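Okay, a few of you asked how the soup swap works after I mentioned it last week, so I'm finally going to write it all down. Get a cup of tea, you know how I am.

It started in October with four of us on the same street. Danai makes too much lentil soup every single time she cooks, and I had a freezer with nothing in it but peas and a loaf end, so we figured we'd trade!

The rule is you make one big pot of whatever you like and pack it in quart containers, one for each house. Friday at six we meet on Despina's porch and everybody goes home with different dinners. We're up to 11 houses now, which means my pot is no longer big enough and I've had to borrow my sister's.

Things I've learned the hard way: leave an inch at the top of the container or the lid will pop off in the freezer. Potatoes go grainy when you thaw them, so mash them in first. Cook noodles separately and let people add their own (sorry again, Themis, I know you loved that chicken noodle before it turned to paste).

Write the name of the soup AND the date on masking tape. I once thawed what I was sure was tomato and it was Leonidas's very hot pepper sauce. My husband ate it over rice and was quite brave about it.

Couple of pictures for you before I go on 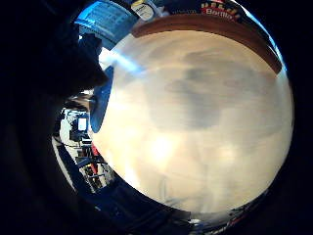
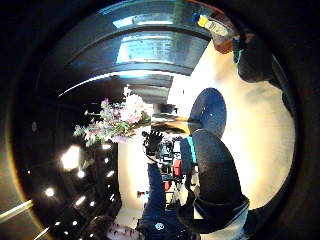
Now, allergies. We keep a list taped inside Despina's front door, and every container gets its ingredients written on it, even the boring ones like celery. It takes me maybe ten extra minutes and I put the radio on.

If you want to start one yourself, begin small, with people who like leftovers, and pick a day when nobody has practice or choir. Three houses is plenty for a first try.

Next up I'm making the white bean one with lemon and a whole lot of dill. I'll type out the recipe tomorrow once I find the card, it's in one of the kitchen drawers.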